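Why Do Kitchens Have Drawers?

Think about all the things your family uses to make one supper. There are spoons and bowls and lids and that funny little grater, and if every one of them lived out on the counter, there would be no room left to butter a slice of bread!

A drawer is really just a box without a top that slides in and out of a bigger box. When you pull it, everything inside comes out to meet you, even the things at the very back (a shelf can't do that). A small dish fits nicely in one.
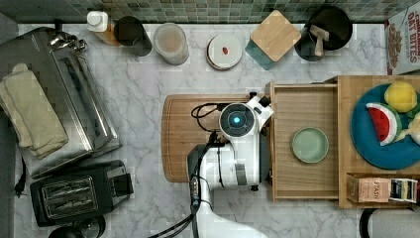

A green dish in an open wooden drawer, with toy fruit on the blue plate.

Now, not everything belongs in a drawer. Tall things like bottles would tip over, so they usually stand at the back of the counter, near the wall. And a big plate of fruit is nice to leave out where people can see it, maybe with a box of tea close by. 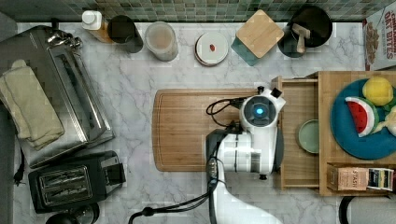 Bottle, cup and a little plate lined up by the tiles.

Would you like to try it at home? Ask a grown-up to pick one drawer with nothing sharp in it. Take out 8 things, find the 4 you use most, and put those at the front. Then slide it closed, nice and slowly, and watch your fingers!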